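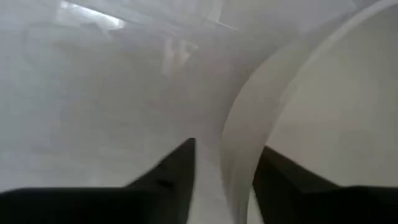 Witham Street Church — Music and Worship Team

Hymn festival moves online, new date set for April

Jan 9, 2021

The winter hymn festival will not be held in the sanctuary this year. The worship team met by video this week and voted to move it to the second Sun. after Easter, in April, and to put the whole thing online. Choir members got an email about it already. If you did not get one check your spam folder, then call the church office.

What stays the same: the theme, the readings, most of the music. Theme is still "Songs for a Long Night," picked last summer before anyone knew how well it would fit. Eight hymns on the list. Two of them are new to us and the rest you could sing in your sleep.

What changes: no massed choir, no potluck, no brass. The brass players were kind about it. We hope to have them back for a regular Sunday when we are allowed to open up the balcony again.

The new hymns are both from the small Nakano collection that the women's circle used for its Advent study. One is a morning hymn, short, in a minor key, and works fine with no accompaniment. The other is a communion hymn with a long last line that takes a breath in the middle — altos please mark it. Sheet music for both is in the plastic bins outside the office door, sorted by voice part. Please take only your own and leave the large print copies for those who need them.

Recordings. Each singer records at home, alone, with the piano track playing through headphones. Not through speakers — we got a lot of piano on the Christmas Eve tapes and it could not be taken out. Sing in a small room if you have one. A closet full of coats is very good. Turn off the furnace fan if you can stand it for ten minutes. Say your name and your part at the start, then wait for the clicks.

Readers will record too. Scripture first, then the short paragraph on where each hymn came from. Keep it slow. The Psalm 130 reading is going to be done in two languages and we still need a second voice for that one.

Almost 22 households signed up to sing at Christmas, and we would love to see that many again. Families can record together. Kids are welcome on any hymn, and the children's choir will have the second verse of the closing hymn to themselves. Their director will send the words home with the Sunday school packets.

The congregation at Zoren Chapel, who usually walk over and join us for this, will be taking part as well. They are bringing one hymn from their own tradition, and their pastor will give the blessing. Their people can use the same bins and the same piano tracks. We have asked them to send in files by the same deadline, which will be in the next newsletter once the editing schedule is worked out.

The offering taken at the festival normally goes to the food pantry. It will again. Checks can be mailed or dropped through the slot, with "pantry" on the memo line so it doesn't get put in the general fund like it did in the fall. The pantry is short on canned fruit, cereal and diapers right now and will take thsoe at the side entrance any weekday morning.

Practice for the new hymns will be by video, same link as Bible study. Everyone stays muted exept the piano, so sing as loud as you want. Sopranos and altos first, then tenors and basses. Come to both if you like.

Handbells — no decision yet. The ringers would need to share a table, and the team wants to hear from the district before saying yes or no. More on that when we have it.

Questions to the church office. Leave a message, the phone is checked twice a day.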